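About us

Ikeck School Safety Partnership

Small team, big patch. We put safety and support staff into secondary schools across Ikeck and Tondirer, and we've been at it long enough to know most of the head teachers by their car.

What we do
Gates and corridors, mostly. A familiar face at 8.15am, another at the bus stop when the bell goes. Lunch duty. Walks home in December when it's dark by four. And a lot of sitting with pupils who've had a rotten morning and don't want to go back into maths yet — that part never shows up on the timetable but it takes most of the day.

We are not the police. We work with the local station, they have our number and we have theirs, but our officers carry a radio and a packed lunch and thats about it.

Who we work with
3 schools to begin with, all in Ikeck. Now 30, including the whole of the Dahlgren group and the sixth form at Hivmont. Every school gets the same officer all year. No agency cover, no swapping people round at half term. If someone's off sick, one of the office lot goes in, and yes that includes the manager.

Training
100 hours before anyone starts on site. First aid, safeguarding, calming things down, plus the dull stuff (forms, keys, fire doors). Then a term alongside an experienced officer. Refresher every summer at our Tondirer office, lunch provided, parking terrible.

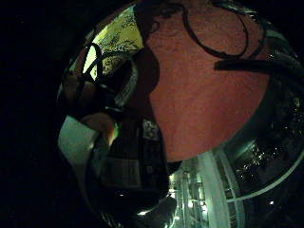

Parents
Ring us. Really. You don't have to go through school first, though we will usually tell them you called. Evening line is open till 9pm in term time, leave a message after that and we'll get back to you next morning. We send a newsletter to 1000 families — ask at your school reception to be added, the online form is still playing up.

Working for us
Two intakes a year, September and January. You'll need patience, decent shoes and an enhanced check, which we pay for. Experience with teenagers helps, your own count. Aplications to the Tondirer office please, by post or email, either is fine.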